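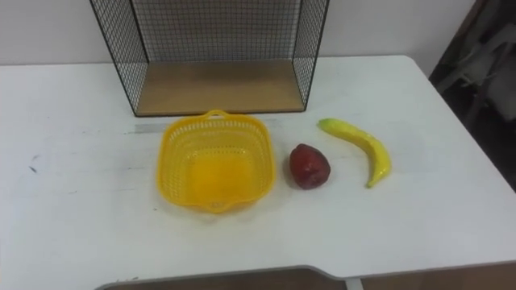 Photo: Kobina Quaye

2019-06-11

Long day on the Rokitcombe cell. The arm has been missing its place by a little more each morning, so I did the whole setup again from the start instead of nudging numbers as we did in March.

Kobina wiped the table down first. The old scuffs on the left don't come off and I've stopped trying. Then the wire shelf went to the back against the wall, the yellow basket in front of it, and the red fruit and the banana to the right in a row. I left the shelf board clear as the Hulmont routine starts with nothing on it.

Ran the joint check before lunch. The wrist was out by 3 mm and the shoulder was fine. Gøran thought the mounting bolts had worked loose and he was right, two of them turned by hand. Tightened those, put a paint mark across each head, and zeroed the wrist again. It has done 600 hours since the last grease, and the book says 500, so I greased it as well. Messy job. The Khalaf gun leaks at the nozzle and I had to go back for more rags.

After that, the head camera. The old calibration file put the basket rim too far back, which explains the knocks we kept hearing last week. Made a new file, saved the old one under Honditz in case we want to compare them.

First slow run at 2 in the afternoon. Banana into the basket, fine. Red fruit, gripped too high and dropped. Lowered the approach a touch and it went in after that — twice, then a miss, then in again. Gøran wants the speed back up tomorrow. I would sooner leave it slow until the wrist has had a full day.

Need to order bolts and a new gun. Also ask Kobina where the small torque wrench went.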